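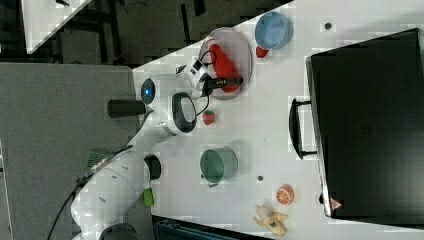

September
By the parking and streets desk, Jiltemport

Speaker notes: What we learned from changing the parking rules downtown

Start with the map. Leave it up while people find seats. Say who I am and that I work on curb space for the town, and that questions can come at any point.

The talk is about two streets, Vavham Street and Elon Street. They run side by side and meet the river at the same end. Before the change they had the same rules: free parking, no time limit, no permits. We changed Vavham and left Elon alone for a year so we could compare.

Ask for hands: who drove here, and who parked within sight of the door? Wait for the answer before going on.

SLIDE 2. The problem

The complaint we got most often was that there was no place to park. The town owns 800 spaces downtown if you count the lots. Of those, 399 are on the street. The lots were never full, even at noon. The street was full by nine in the morning.

So the shortage was on the street, near the doors people wanted. Most of the cars there at nine were still there at four. They belonged to people who worked downtown and got in before the stores opened. I don't blame them. The space was free and close, and we had told them by way of the signs that it was fine to stay all day.

Pause here. Someone usually brings up a parking garage. Say that I will get to it on slide 6.

SLIDE 3. What we changed

On Vavham Street we put in a two-hour limit from nine to five. No meters. We also marked a loading zone on each block and moved the accessible spaces to the corners, next to the curb ramps.

The all-day parkers got the Mill Lot, which is a four-minute walk. We fixed the lights there first. Stress this point. If we had put up the signs in spring and fixed the lights in fall, I think we would have lost people's patience for good.

SLIDE 4. What happened

Turnover went up on Vavham Street. A space that used to serve one or two cars a day now serves four or five. On Elon Street nothing changed for the first month, and then it got worse, as some of the all-day parkers moved over one block. We expected that. We did not expect the stores on Elon to ask for the time limit themselves, and they did so before the first summer was over.

The loading zones were the part people liked best. Delivery trucks used to double-park in front of the bakery and the hardware store. They still do sometimes, mostly early, when the zone already has a truck in it.

Show the before and after chart. Read the axis labels out loud, the print is too small for the back rows.

SLIDE 5. What went wrong

The first signs were hard to read. They had the hours, the days, the limit, the street sweeping notice and an arrow, all on one panel. People got tickets who were trying to follow the rules. We voided those and replaced the signs with two panels, sweeping on one and the time limit on the other.

The hair salons had a fair complaint. Two hours is too short for a color appointment. We now let any business give out a day pass for the Mill Lot, but the walk is a problem for some customers, and I don't have a good answer yet. Say so.

Church services and funerals were missed completely in the first draft of the rules. There is now a form for it. It takes one phone call.

SLIDE 6. The garage question

A garage costs a lot to build and a lot to keep up, and ours would sit next to lots that already have room. Point to the Mill Lot and the lot behind the library on the map. If those two fill up on an ordinary weekday, we should talk about a garage again.

SLIDE 7. For other towns

Count before you change anything. We walked the same route every hour with a clipboard and wrote down the last three characters of each plate. It is dull work and you need it, or the argument afterward will be about whose memory is better.

Talk to the people who park all day as well as the store owners. They are the ones being asked to move.

If the group is small, skip slide 8 and hand out the count sheet instead. Copies are in the blue folder. If it is a full room, show slide 8 and mention that the sheet can be picked up at the door.

SLIDE 8. Count sheet

One row per space, one column per hour. Leave a blank column at the right for notes such as "truck" or "cone." Print it at letter size.

Leave 20 minutes for questions. Put the map back up.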